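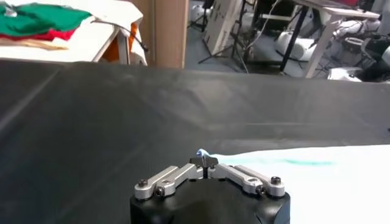 1/ Ironing the napkins for my sister's party, a thread, because I have opinions now and you all have to hear them

2/ First off, the table. I throw a big dark gray cloth over the whole thing before I do any fabric work. White on white and I lose every edge, white on gray and I can see right away if a hem is crooked. Yes, the gray one is wrinkly, no, I'm not ironing the thing that goes under the ironing

3/ The white cotton came from the Deák remnant bin, end of the roll, so it was cheap but had a fold line down it that would NOT quit. Steam did nothing. What got it out in the end was a damp dish towel on top and the iron set down flat, counting to 15, no sliding

4/ Gudrun Ostermann (she taught the sewing class I took in January) says to press, never push. I pushed for years!! All my old pillowcases lean to the left and now I know why

5/ Sizes: I'm doing 17 inch squares. Store ones are usually bigger but I wanted them to fit in the kitchen drawer without folding a fourth time (it's a shallow drawer, don't get me started)

6/ Somebody asked about mitered corners. I did 2 napkins that way, swore a lot, then switched to a plain double fold. They look fine. Bimla says she can tell. Bimla is not invited to inspect

7/ Oh and wash the cotton BEFORE you cut. I skipped that with the last batch and they came out of the dryer more like rectangles

8/ Starch or no starch? I used a little on the test square and it felt like a restaurant, kind of loved it, but it flaked on the dark cloth and I had to shake the whole thing out over the balcony. Leaning no

9/ Still to do: the rest of the hems, find the good scissors, pick a thread for the edge. I'm between pale blue and plain white, tell me which, I'm threading the machine after dinner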